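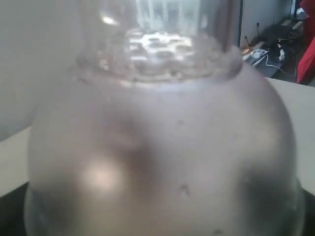 4.2. Reglas de aproximación a recipientes de vidrio

Las reglas de esta sección se aplican a toda tarea en la cual la pinza se acerca a un objeto de vidrio, transparente o esmerilado, con una cámara montada en la muñeca. Fueron redactadas en el laboratorio de Trurkham y revisadas después por el grupo de Salo, que trabaja con otro brazo y otra pinza. Llamamos «protocolo Trarell» al conjunto completo. La versión discutida aquí es la del 15 de febrero de 2025; las modificaciones de marzo afectan solamente al formato de los registros y se describen en el apéndice B.

El primer borrador contenía una única regla de distancia: el operador debía detener la aproximación cuando el objeto ocupaba la mitad de la imagen de muñeca. Esta regla resultó insuficiente. En los 182 episodios revisados para este trabajo encontramos interpretaciones muy diferentes de lo que significa «la mitad», sobre todo con recipientes de cuerpo redondo, cuyo contorno no coincide con el punto más próximo a la pinza. La Figura 4 corresponde a la fase final de una aproximación. El cuerpo del recipiente llena casi toda la imagen y aparece ligeramente desenfocado, mientras que el cuello, más transparente, deja ver el fondo de manera deformada. En tales condiciones la imagen de muñeca no debe ser usada como única fuente para estimar la distancia.

La regla vigente (R3) tiene por eso dos partes. Durante la aproximación, el operador se guía por la cámara de muñeca hasta que uno de los bordes laterales del recipiente se acerca al borde de la imagen. A partir de este momento la velocidad se limita al valor de contacto y la decisión de avanzar se toma con la cámara externa. Si la cámara externa no tiene vista libre del recipiente, el episodio se interrumpe y se anota con el código V. No se permite continuar «con cuidado», expresión que figuraba en el borrador y que fue eliminada a propuesta de Gadisa Birhane.

La regla R4 se refiere a la pausa antes del cierre. La pinza permanece inmóvil durante 600 ms, con los dedos abiertos, antes de iniciar el cierre. La pausa se cuenta desde la última orden de movimiento y no desde la última imagen recibida. Tiruwork Shiferaw observó que algunos operadores la acortaban al final de la sesión; desde entonces es el controlador quien la impone, y el operador no puede modificarla.

La regla R5 trata de los reflejos y de las zonas translúcidas. En la Figura 4 se distingue un brillo casi circular en la parte inferior izquierda del cuerpo y una franja ondulada, con reflejos blancos, en la unión con el cuello. Un anotador puede tomar esta franja por la superficie de un líquido o por gotas, y a partir de una sola imagen no es posible decidirlo. El protocolo exige entonces la etiqueta «indeterminado». El contenido de un recipiente se declara en la ficha de preparación, antes del episodio, y no se deduce nunca de la imagen. La misma norma vale para las manchas oscuras pequeñas, que pueden estar en el vidrio o en la lente.

Más discutida fue la regla R6, sobre el entorno de trabajo. El texto de Trurkham pedía un suelo libre de cables en toda la sala. El grupo de Salo consideró esta condición poco realista, y en efecto el fondo de la Figura 4 muestra un suelo con cables y una regleta blanca más allá de la mesa. Hagos Teshome propuso separar dos zonas. En la zona de alcance del brazo, ampliada con un margen fijo, no se admite ningún cable suelto ni tela colgante. Fuera de ella se admiten, siempre que el paso hasta la parada de emergencia quede despejado y que el operador lo compruebe a pie antes de la primera sesión del día. Esta formulación fue aceptada por ambos grupos.

Los 13 operadores firmaron la lista de comprobación correspondiente. Yeshi Yimer y Dwight Cormier revisaron las anotaciones por separado, y los desacuerdos se resolvieron según el procedimiento de la sección 3.4. La mayoría de ellos se refería a R5. Para R6 no disponemos todavía de datos comparables, pues el plano de zonas de Salo fue medido de nuevo cuando la recogida ya estaba en curso.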